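Cloudy with a chance of Saturn

June 27, 2025

My telescope has now spent more nights under its cover than under the stars. I drove 30 miles out to Lepik for dark skies and got fog, plus a farm dog who disliked the tripod.

So I've been catching up on old data. There are 2000 frames of Jupiter on my disk, some 600 of them sharp, and Brotik stacks them overnight while I sleep and it complains.
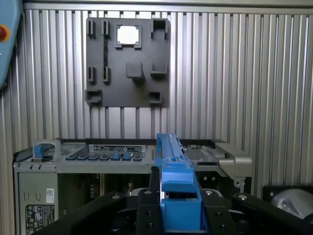
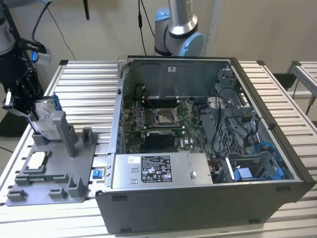 Plans for July

Saturn clears the neighbor's maple well after midnight, so I'll be a wreck at work. The Finside club is holding a star party up at Jemarow, and I've signed up to bring the folding table again. I also want one more try at the Ring Nebula, which last time came out looking like a thumbprint.

If the clouds come too, there's always more Jupiter to stack.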